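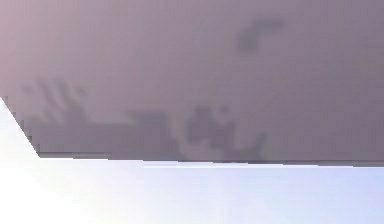
연보랏빛이 도는 회색 면을 담은 컴퓨터 그래픽 화면.

엘소프 교회, 홀로 지내는 어르신들과 함께하는 ‘저녁 한 끼’ 나눔 이어가

엘소프(Elthorpe)의 한 작은 교회가 지난 4월부터 혼자 사는 동네 어르신들을 저녁 식탁에 모시고 있어 이웃들의 마음을 따뜻하게 하고 있다. 처음에는 예배 뒤에 남은 수프를 나누어 먹던 소박한 자리였는데, 한 분 두 분 이웃의 손을 잡고 오시다 보니 어느새 교회 식구들보다 손님이 더 많은 저녁도 생겼다고 한다.

이 모임을 처음 꺼낸 사람은 메이니르 케미스(Meinir Kemeys) 목사다. 케미스 목사는 심방을 다니다가 며칠째 누구와도 말을 나누지 못했다는 어르신을 만났고, 그날 집에 돌아와서도 그 말씀이 자꾸 생각나 잠을 이루지 못했다고 털어놓았다. “성경을 펴면 예수님은 참 자주 누군가와 함께 식사를 하고 계시잖아요. 우리도 거기서부터 시작하면 되겠구나 싶었어요. 거창한 계획 같은 건 없었고, 그저 감자를 좀 넉넉히 삶았지요.”

지금까지 차려 낸 식사는 모두 455끼에 이른다. 빵은 램데일(Lamdale)에 있는 빵집 시모이스(Simões)에서 보내 주고, 채소는 교인들이 저마다 텃밭에서 거둔 것을 들고 온다. 식사가 끝나면 찬송을 두 곡쯤 부르는데, 신앙이 없는 분들도 옛 노래가 반갑다며 곧잘 따라 부르신다고 한다.

주방을 맡은 렌니 케투넨(Lenni Kettunen) 집사는 아내를 먼저 떠나보낸 뒤 한동안 교회에 나오지 못했던 사람이다. 그는 “제가 섬기러 온 줄 알았는데 위로는 제가 더 많이 받고 갑니다. 설거지를 하면서 어르신들 젊은 시절 이야기를 듣다 보면 시간이 어떻게 가는지 모르겠어요” 하며 웃었다.

소식이 알려지면서 이웃 마을 스타맘우드(Stamamwood)의 교회도 같은 모임을 준비하고 있다. 두 교회는 2026년 9월 13일 저녁 엘소프 교회에서 연합 감사예배를 드리고, 예배 후에는 늘 하던 대로 다 함께 식탁에 둘러앉을 예정이다. 이날 모인 헌금 전액은 겨울철 어르신들의 난방비를 돕는 데 쓰인다. 교회에 다니지 않는 이웃도 누구나 참석할 수 있고, 거동이 불편한 분은 미리 교회로 연락하면 차편을 마련해 드린다.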